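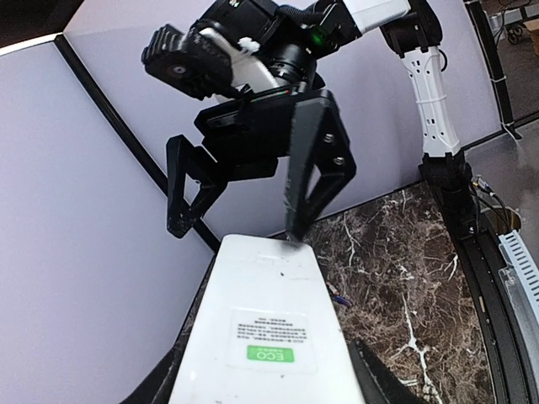 Changes at the packing bench

Since September the packing hall at Trestia has shared its small-carton work with a two-armed station supplied by Nultance. The arms pass a box from one gripper to the other, so that the label can be checked before the box goes on to the outgoing shelf. I have been asked by several readers what this has meant for the staff, and I set down my view as a shift supervisor.

The hall employs 34 people. No post has been withdrawn, although 13 colleagues now have altered duties. Erzsébet Sárközi, formerly on labels, has moved to returns and prefers it. Sándor Szabó does not care for his new role — he attends the station and clears stoppages — and has asked to rotate monthly. I support his request.

The daily target remains 700 cartons. Complaints of sore wrists have fallen, but the afternoons are quieter and some colleagues miss the conversation at the old bench.

Mariann Orbán will receive comments on the new rota until 5th February. They may be left in writing at the Vörös office.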